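Prendov Robotics Laboratory
Software Readiness and Safety Checklist: Tabletop Manipulation Cell
Form 14, revised January

Scope: perception, planning and control software on the Pitano cell. Mechanical and electrical inspection is recorded on a separate form.
Software owner: Ysaline Vidal
Inspector: Ionuț Mihăilă
Reviewed by: Apolline Fleury
Planner build: Plollell 1807
Perception package: Bodin, current release branch

Each item is marked Pass, Pass with comment, Open, or Not applicable. An Open item in Section 1 or Section 4 prevents operation above reduced speed. Comments are part of the record and shall not be deleted when an item is closed.

Section 1. Control software

1.1 Controller starts in the disabled state after a power cycle.
Result: Pass

1.2 Joint limits in the configuration file match the limits held by the controller.
Result: Pass with comment
Comment: The limits match. The file still carries an older set of values, commented out, under the heading "demo." Remove these before the next release. Two operators have asked which set is active.

1.3 Speed limit is enforced by the controller and cannot be raised by the planner.
Result: Pass
Comment: Tested by sending a trajectory with the time scale halved. The controller rejected it and wrote the correct fault code.

1.4 Loss of the command stream brings the arm to a controlled stop.
Result: Pass with comment
Comment: The arm stopped on each trial. The operator screen continued to show "Running" until it was refreshed by hand. Assigned to Imad Moussa.

1.5 Protective stop can be cleared only from the operator station.
Result: Pass

Section 2. Perception

2.1 Camera calibration file is present, readable and dated after the most recent camera adjustment.
Result: Pass

2.2 Table plane estimate is stable with the arm parked and with the arm over the work area.
Result: Pass with comment
Comment: Stable in both conditions. The shadow of the arm falls across a white table and darkens a large part of it. An earlier build of Bodin reported the edge of that shadow as an obstacle. The present build does not, and the regression test shall be kept in the nightly set.

2.3 Every cup on the table is detected and assigned its own object number.
Result: Open
Comment: Opaque cups are detected reliably. A translucent cup standing behind the gripper is at times dropped from the object list and returned under a new number. The planner then treats it as a new object and discards the clearance already computed. See Section 3.

2.4 Objects partly hidden by the arm are retained in the world model.
Result: Open
Comment: Same cause as 2.3. Retention time is set to 5 frames, too short for a slow approach at reduced speed. Ysaline Vidal will propose a new value, with test results.

2.5 The arm and its attached parts are removed from the object list.
Result: Pass with comment
Comment: The arm model is masked correctly. The loose gripper cable is not part of the model and is handled by a hand-drawn exclusion zone. This is accepted for reduced speed only.

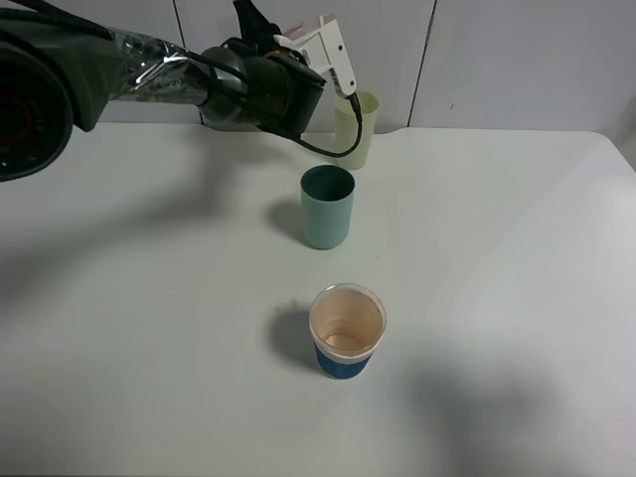
Does a cup that is missing from the object list stop the planner from running?
The planner will run with whatever list it is given, so a missing cup is treated as free space. For this reason, items 2.3 and 2.4 must both be closed before the speed restriction can be lifted.

Section 3. Planning

3.1 Collision checking is enabled for all links, the wrist housing and the gripper.
Result: Pass

3.2 Minimum clearance to objects other than the target is set and respected.
Result: Pass with comment
Comment: The value is respected for the rigid parts. Cable slack below the gripper is not included in the clearance. Hugo Besnard recommends adding a simple volume to the gripper model that covers the lowest point of the loop - a coarse box will be enough. The inspector agrees.

3.3 Planner refuses a goal outside the permitted work area.
Result: Pass
Comment: Goals beyond the far edge of the table and past the rounded corner were both refused. The work area is stored as a rectangle and the corner is therefore covered by a separate keep-out zone. Confirm that this zone is loaded whenever the table file is replaced.

3.4 Planner reports failure when no path is found within the time limit.
Result: Pass
Comment: The message reads "Goal error 19" and gives no cause. Plain wording is requested for operators.

3.5 A plan is discarded if the world model changes before execution begins.
Result: Pass with comment
Comment: Works when an object is moved or added. It did not trigger when an object was removed from the list. To be corrected together with 2.3.

Section 4. Tooling and logs

4.1 Build number on the operator screen matches the installed build.
Result: Pass

4.2 Logs record commands, detected objects and stop events on one clock.
Result: Pass with comment
Comment: Perception entries use local time and the other entries do not. Events can be matched, but only with effort.

4.3 Replay tool runs a recorded session without sending commands to the arm.
Result: Pass
Comment: Checked with the network link to the controller present and again with it removed.

4.4 Changes to parameters require a named login.
Result: Pass

4.5 Previous build can be restored from the operator station.
Result: Not applicable
Comment: Restoration is carried out by the software owner under the release procedure.

Section 5. Disposition

The cell is released for operation at reduced speed with an operator present at the station. Unattended operation is not permitted. Items 2.3 and 2.4 remain open. Items 1.4, 3.2 and 3.5 shall be rechecked at the same time, using the same cup arrangement and the same planner build unless Apolline Fleury approves a change in writing.

Recheck to be requested by the software owner. The inspector requires the session logs before the recheck begins.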